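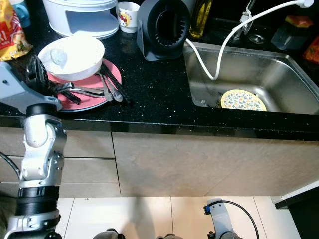

*Pink plate and white bowl on speckled black granite.*

**Looking after a dark stone counter, and the sink next to it**

Dark granite hides crumbs and shows everything else. Dried water, fingerprints, a smear of oil from the bottom of a bottle – all of it turns up as soon as the light comes in low. Most of the trouble can be handled with dish soap, two cloths and a little patience.

**Daily wipe**

Mix a few drops of dish soap into a bowl of warm water. Wipe with a wrung-out microfiber cloth, then go over the same area with plain water and dry it with a second cloth. The drying is the part people skip, and it is the part that stops the streaks. If the surface still looks cloudy, there is too much soap in the water. Halve it.

Keep vinegar, lemon juice and bathroom descaler away from the stone. Granite itself stands up to acid fairly well, but the sealer may not, and some counters sold as granite contain softer minerals that will etch. Scouring powder is out too.

**Testing the seal**

Put a spoonful of water on a clean, dry spot near the sink and leave it for 15 minutes. If it stays beaded, the seal is fine. If the stone under it has gone darker, it is time to reseal. On very dark stone the change is hard to see, so look from the side with a flashlight.

I test ours every March. Last time the strip behind the faucet had failed and the rest was good, so I only did the strip. Clean the area first and let it dry overnight. Wipe the sealer on, wait as long as the label says, and buff off every bit of the extra. Sealer left to dry on the surface turns into a haze that takes longer to remove than the whole job took.

**Oil spots**

Stir baking soda and water into a thick paste, spread it over the spot, and cover it with plastic wrap taped down at the edges. Leave it overnight, scrape it off with a plastic card and rinse. Old spots can need 2 or 3 rounds. Jocelyn Dizon had one beside her stove that took 3, and it still shows faintly when the counter is damp.

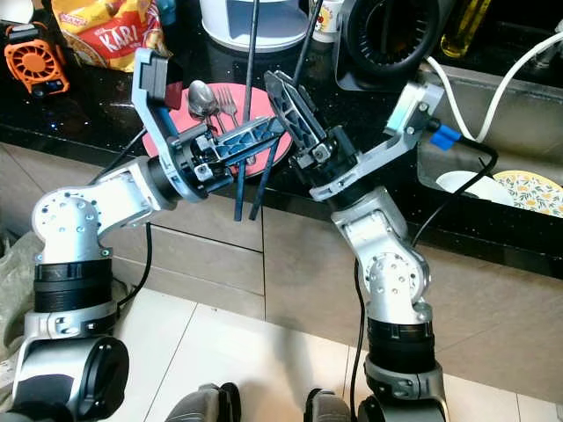

*Chopsticks and other utensils at the plate.*

**Chopsticks, spoons and other small things**

Wooden and bamboo chopsticks should be washed by hand and dried standing up, tips in the air. Lying in a closed drawer while damp, they go musty within days. Throw out any pair with cracks or fuzzy tips. Lacquered ones need a soft sponge, and most do badly in the dishwasher.

Plastic and melamine pairs can usually go in the dishwasher, top rack, in a basket with a fine mesh. Without the mesh they slide through and jam the spray arm.

Stainless spoons with rainbow marks are not damaged. Rub them with a cloth dipped in white vinegar, rinse and dry – well away from the granite.

**Hard water around the sink**

White crust where the sink meets the counter is mineral scale. On stone, soften it with a hot wet cloth for 10 minutes, then push it off with a plastic scraper held nearly flat. A razor blade works on polished granite but is easy to get wrong at the edge of a steel sink.

For the basin itself, make a paste of baking soda and rub along the grain of the brushed finish. Going across it leaves fine scratches that catch the light. Rinse, then dry. Steel wool leaves particles behind that rust, so use a nylon pad.
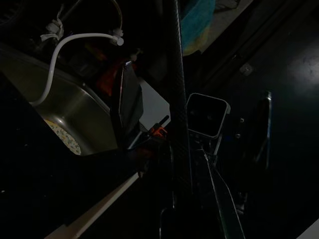

*Floral plate in the stainless sink, with a white hose overhead.*

**Hoses and fittings**

Run a dry paper towel along each hose and around every joint now and then. Paper shows a slow drip that fingers miss. A hose should hang in an easy curve with no kinks, and plastic clips should hold it without pinching. Hand-tighten plastic nuts and stop there. Eduardo Pascual used a wrench on one of his and split it, and the replacement had to be ordered.

While you are at it, close the shutoff valve and open it again. One that is never turned can seize, and you will want it to move on the day something bursts.

**Plates waiting in the sink**

Scrape them before they go in, and stack the heavy ones at the bottom. Plates with a painted pattern over the glaze should not soak overnight. Wash them soon in warm water with a soft sponge, and keep the scrubbing side for pans.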